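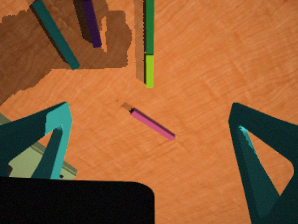 Search this blog
Search

I have now spent two evenings sanding a kitchen table I was warned not to buy. Rupert saw it at the flea market in April, knocked on it once like a doctor with bad news, and walked off to look at lamps. I paid 77 for it, which the seller accepted so fast that I'm still a little hurt.

The varnish is the problem. Somebody in this table's past loved varnish the way other people love their kids. I went through a whole pack of coarse paper and reached what I took for bare wood, and it was more varnish, slightly younger.

Mirjam says to use stripper. She also says to open a window, and my kitchen window was painted shut by the last tenant, possibly the same person.

So I'm sanding. My neighbor has asked twice what time I plan to stop, and I told him 6, which was true of one of the evenings. There is dust in the toaster. There is dust in the butter, and the butter has a lid.

A new table at Bestau costs 275 and comes with legs that are all the same length. I looked it up again last night, just to see if the price had changed. Then I ate dinner standing at the counter and ordered more sandpaper.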